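Progress report to the Kassab Fund
Sivosberg Family House, playroom and common floor project
Reporting period ending in March

Dear friends at the Fund,

It is a pleasure to write to you again, and I hope you will forgive me if this runs longer than the two pages your form asks for. There is a good deal to tell, and most of it is good news, even if some of the storage arrived later than we would have liked and one part of the plan has had to change.

You will remember that your grant of $3000 was meant to turn the big tiled room at the back of the Sivosberg house into a place where families could spend the afternoon without tripping over one another's things. When we applied, the room had no real storage at all. Toys, dress-up clothes, paper and cushions lived wherever they were last dropped, and the grown-ups spent the last part of every visit on their hands and knees. We promised you two things: somewhere for everything to go, and a tidying routine that the children themselves could manage.

On the first of these we are very nearly there. We have spent $2000 so far, almost all of it on storage containers, low shelving and labels, with a small amount going to a better broom and dustpan (the old dustpan had a crack in it that let half the crumbs straight back out again!). The containers stay on the floor, where even our smallest visitors can reach them. We talked for a long time about wall shelves, and I was in favor of them myself at the start, but the parents who come most often were firmly against anything a child might try to climb, and I am glad we listened.

The second promise, the routine, is the part I have enjoyed most and also the part that is still a work in progress. Tidying starts at 4:30 with a song, and then the children pick up by kind: cloth things first, then toys, then paper, and the last little scraps get swept up at the end. Cloth goes first for a very practical reason, as any parent will guess, which is that small things like to hide under it.
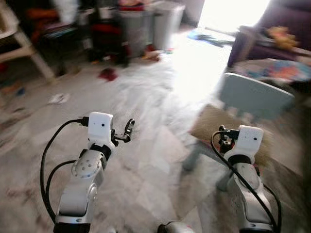 We had hoped the whole job could be done in 7 minutes by now. On a quiet afternoon that is about right, but after a birthday or a rainy day it takes a good deal longer, and I would rather tell you so plainly than send you our best afternoon and call it the usual one. Paper is the stubborn part. Children will carry a toy across the room quite proudly, but a torn bit of paper doesn't seem to belong to anyone, and it tends to stay on the tiles until an adult bends down for it. We are going to try a separate paper bin near the door, painted a cheerful color, and see if that helps.

The floor itself deserves a word. In our first application we asked about covering the tiles with carpet, and you wondered, very kindly, whether that was wise. You were right. The tile sweeps clean in no time and spilled juice is no trouble at all. The one drawback is that the streaky pattern can make a scrap of pale paper hard to spot, so we now finish with a slow walk across the room, end to end. We have decided to keep the floor as it is and put the carpet money toward two washable mats from Pultia, which we can roll up before sweeping.

As for the chairs, we kept the ones we had. They go back against the wall before the song starts, and that simple change has made the sweeping much easier.

What is left to do: order the mats, finish the picture labels so that children who don't read yet can match a toy to its container, and hold one more evening with the parents to settle who leads the tidying on busier afternoons. The Zetatau playgroup, which has been lending us toys for 6 months, has asked to copy our labels once they are ready, and of course we said yes.

The remaining $1000 should cover all of this. If you agree to the change from carpet to mats, a short note is all we need before we place the order. We would also love for you to come by one afternoon, and if you can stay until 4:30 you will be very welcome to join in with the song.

With warm thanks,
The Sivosberg Family House team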